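Open Bins and Small Tools: Your Questions Answered

Welcome! Most of what follows came to us at the counter or by email, usually from people who have just bought their first yellow bin and gone home to a drawer that won't shut. We've answered as fully as we could (Rochelle Tapsell, who writes most of these, has never been accused of being brief), so do skip down to the part you need.

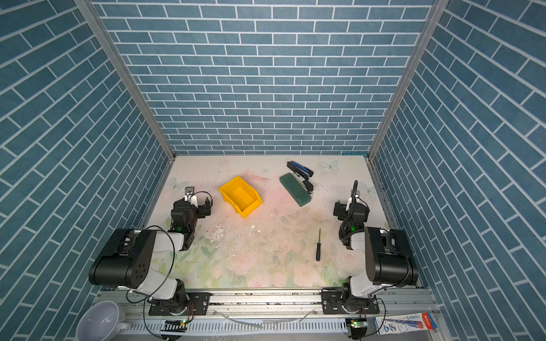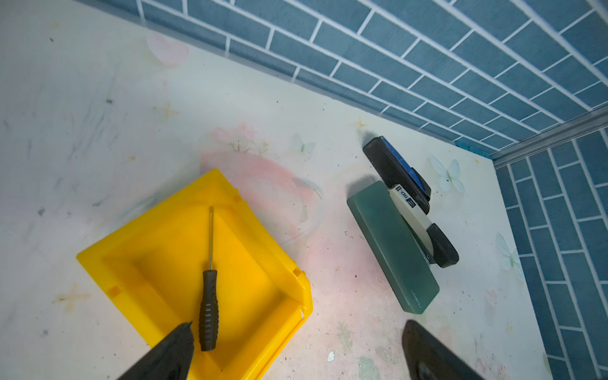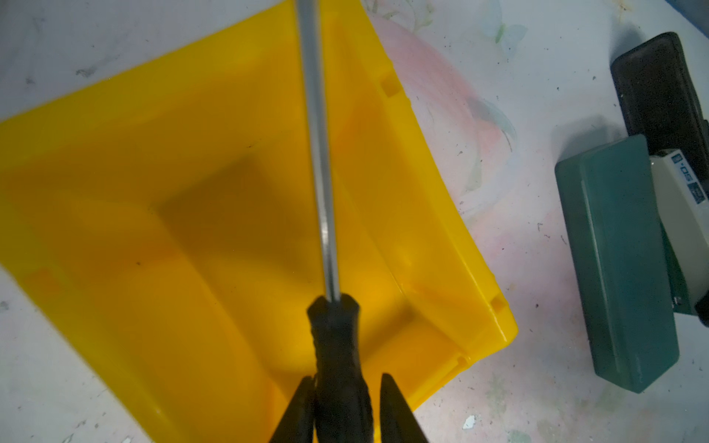

What exactly is an open-fronted bin, and do I want one?

It's a small plastic tray with three proper sides and a low lip at the front, so that you can see in and reach in without taking a lid off. People know them from garages and repair shops, but they're every bit as handy on a sewing table or in the kitchen drawer where the tape and the birthday candles live. A small screwdriver is just the sort of thing they suit, the kind with a black handle and a thin metal shaft that slides to the back of a drawer and stays there until you've bought another one. If you have a few of those, yes, I think you want one!

Should the stapler go in the bin too?

You can put it there, but I wouldn't. A stapler takes up most of the room and everything else ends up underneath it. Mine stands at the back of the desk next to the paper, and the bin keeps the things that are small enough to get lost. If your stapler really has no other home, give it a bin to itself and put the boxes of staples in with it.

I keep my things in a case with a lid. Is that wrong?

Not at all. A long flat case is lovely for anything that travels, or that you only need now and then. The trouble comes when daily things go into it, because you'll open it on Monday morning, take out what you want, and leave it lying open across the table for the rest of the week. My own rule is that whatever I use every day goes in the open bin and whatever I use once a season goes in the case. Imad Chamoun, who runs our Thursday repair table, does it the other way around and seems perfectly happy, so please don't take me as the last word.

Which way should screwdrivers point?

We get this one more than you'd think. In a shallow bin, lay them down with the handles toward the open front, so your hand meets the handle first. Keep them all the same way, even if it looks a little fussy. Awls and craft knives should have a cap or a cork on the end wherever they're kept, and if there are small children in the house they belong up high, in something that closes.

How do I clean a bin that's gone gritty?

Tip it out over newspaper first and pick through what falls, as there is nearly always a good screw in there somewhere. Then use warm water, a drop of dish soap and an old toothbrush for the corners and any notches along the rim, where the dust likes to sit. Let it dry upside down on a towel. Please don't use paint thinner, even on paint. We've seen it turn nice shiny plastic cloudy and sticky, and there's no bringing it back.

My table has a printed cover and it's getting marked up. Any advice?

A flowery cover is a cheerful thing to work on and I'd hate for you to give it up. Slide a cutting mat under whatever you're doing and lift tools instead of dragging them. Wipe up crumbs and grit before you start, too, since that's what does most of the scratching. Old scuffs on vinyl will sometimes soften with a little baking soda on a damp cloth, though if they've gone through the pattern you're stuck with them. Ruby-Lee Rewi has had the same cover on her craft table for 19 years and says she stopped seeing the marks long ago.

How many bins should I start with?

Start with 2. I know how tempting a whole wall of them is, and I did exactly that myself and spent a month inventing things to put in the last row. Use one for tools and one for the bits that go with them, and live with that until October or so. If one is overflowing by then, you'll know what the third is for.

Do I need labels?

For open bins, usually not, as you can see what's inside. Labels help when other people are putting things away, and they help enormously with screws. A strip of masking tape and a marker does very well, and it peels off when you change your mind.

Can I bring my muddle in and have someone look at it?

Please do! Bring the whole drawer if you can carry it. Jarrah McAlister is at the front counter most mornings and likes nothing better than sorting someone else's odds and ends, and there's always a spare chair. If you're bringing more than one drawer, email ahead so we can clear the big table for you.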